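Sellthorpe Transit Accommodation

Sellthorpe Transit Accommodation (often shortened to Sellthorpe, or STA) is an immigration detention facility on the edge of the town of Firnley. It holds adults whose visas have been cancelled or refused and who are waiting for a decision, a transfer or a departure. Families with children are not placed there.

History

The buildings were put up as lodgings for seasonal workers at the Briem cannery. After the cannery closed they stood empty for several winters, and the shire used one wing to store road signs. The site was then leased to the immigration department, which fenced it and opened it in October with 78 beds in two wings. A third wing was planned, but it was never built. The old name of the road, Cannery Lane, is still used by most people in Firnley, although the official address is Transit Road.

Daily management was given to the contractor Wovance. The department keeps its own case officers on the site, and these officers do not answer to the contractor. In its first years of operation the facility received some 3,000 people, most of them for short stays.

Parcels and visits

Visits take place in the afternoon and must be requested the day before. Each person may receive two visitors at one time. Parcels are accepted at the gatehouse until 4 pm. They are opened by an officer in front of the receiver, and a list of the contents is signed by both.
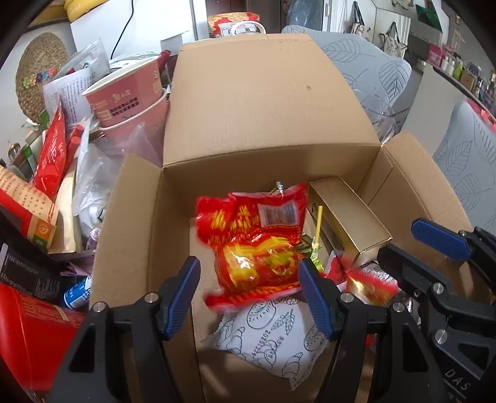
Hendrik Pretorius, in a letter to the Firnley paper, objected that the signed list protects only the contractor. When something is refused, he wrote, the receiver gets no paper at all, and so has nothing to show if he wants to complain. Wovance answered that refusals are written in the gatehouse book and can be read on request. The department later asked for a separate refusal slip, which is now given in English only.

Home-cooked food is not permitted. Tinned food was permitted at the beginning and was withdrawn after a change in the kitchen rules.
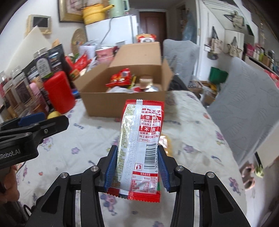 The parcel rules were rewritten after a review by the department's inspector. The older version demanded that every food label be in English, and a large part of the refusals came from this one sentence. Under the present version the item must be in its closed commercial packaging, and the label may be in any language. A sauce packet with Chinese text, a barcode and a printed nutrition table, crimped at top and bottom, is therefore judged in the same manner as a packet from the local supermarket. Glass is still refused, and so is anything repacked by the sender.

Criticism

The inspector's report contained 11 recommendations. The most discussed concerned the length of stay, for which no upper limit exists, and access to lawyers, who must travel from the coast. Xolani Mabuza, writing on the report, called the telephone room "a corridor with a door" and argued that confidential advice was not possible in it. The room has since been moved to the former linen store.

The lease has been extended once. The shire council has asked that the land be returned for housing when it ends, and the department has not replied in public.

See also

Briem cannery
Immigration detention
Firnley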